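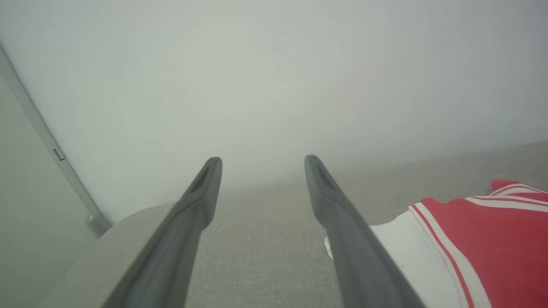
Soft Caramels with Sea Salt

My grandmother kept a tin of caramels on top of the refrigerator, and I was well into my twenties before I asked her how she made them. She laughed and handed me an index card with four ingredients and no instructions whatsoever! It took me a good many batches (and one ruined wooden spoon) to fill in the rest, so let me save you the trouble.

These are soft, chewy caramels, the kind that give a little when you press them and don't stick to your teeth for the rest of the afternoon. They keep well and they mail beautifully, and I've been known to eat them for breakfast.

What you'll need

1 cup heavy cream
5 tablespoons unsalted butter, cut into pieces
1 teaspoon vanilla
1 1/2 cups granulated sugar
1/4 cup light corn syrup
1/4 cup water
1/2 teaspoon fine salt
Flaky sea salt for the top

You'll also want a candy thermometer and a heavy saucepan that holds at least 3 quarts. Please don't go smaller, even if your pot looks plenty big with the sugar sitting in the bottom of it. The caramel climbs when the cream goes in, and it climbs fast.

Getting ready

Line an 8-inch square pan with parchment, leaving some hanging over two sides so you can lift the whole slab out later. Butter the parchment lightly.

Put the cream, butter, and fine salt in a small pot and warm it until the butter melts, then take it off the heat. Leave it near the stove where you can reach it.

Cooking the caramel

Combine the sugar, corn syrup, and water in your big saucepan. Stir gently over medium heat until the sugar dissolves, then put the spoon down. I know, it's hard to leave it alone! If you see crystals on the side of the pan, brush them down with a wet pastry brush.

Let it boil until it turns a light amber, like honey in a jar. Take the pan off the heat and pour in the warm cream a little at a time, stirring as you go. It will hiss and bubble up at you, so wear an oven mitt on your stirring hand and keep children and pets well back.

Return the pan to medium-low heat and clip on the thermometer. Cook, stirring now and then, until it reaches 246°F. The last few degrees can take ages and then go by in a blink, so don't wander off to answer the phone (ask me how I know). Stir in the vanilla off the heat and pour everything into your lined pan.

Cooling and cutting

Wait ten minutes, then sprinkle on the flaky salt. Leave the pan on the counter for 3 hours. Lift out the slab, oil a big sharp knife, and cut straight down without sawing. Wrap each piece in waxed paper and twist the ends.

A few notes

If your caramels come out too soft, scrape them back into the pot with a splash of water, melt them slowly, and take them up to temperature again. My neighbor Declan Kerslake likes his firmer and goes to 248°F, and his are very good too.

They'll keep two weeks in a tin at room temperature, with waxed paper between the layers.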